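Visit Report: Letico Lamp Works Open Day
Jul 19, 2025
By the Ralia Trade Desk

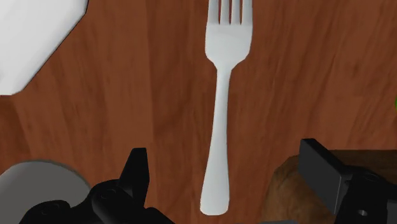 White fork on a wooden tabletop.

Members of the Ralia buying group attended the open day at the Letico lamp works, where LED bulbs and tubes are assembled for the retail and trade markets. The group was received at the main entrance and given safety glasses before entering the assembly hall.

The first stop was the driver line. Circuit boards are fitted and soldered here, then passed to a test bench supplied by Teuber. The line completes 3,000 boards per shift. Boards that fail are marked with a red tag and returned to the start of the line.

Visitors then viewed the aging room, in which finished bulbs burn for 4 hours before packing. On the day of the visit, 2,053 bulbs were on the racks. Staff explained that color temperature is checked again after aging, and that bulbs outside the permitted range are held back from sale.

The Jivanis range of dimmable candle bulbs, introduced in April, was shown in the display room. It consists of 13 models with small and standard screw bases. Members asked about flicker on older wall dimmers. Letico provided a printed list of tested dimmers, copies of which are held at the Ralia office.

The packing hall was closed for floor repairs and could not be seen. Lunch was served in the staff dining room.

Comments

gt_electric: Does the dimmer list cover three-way switches?

Maplewood Lighting: We had the same flicker problem with the older candle bulbs. Please post the list.

rowan58: Was anything said about warm white tubes?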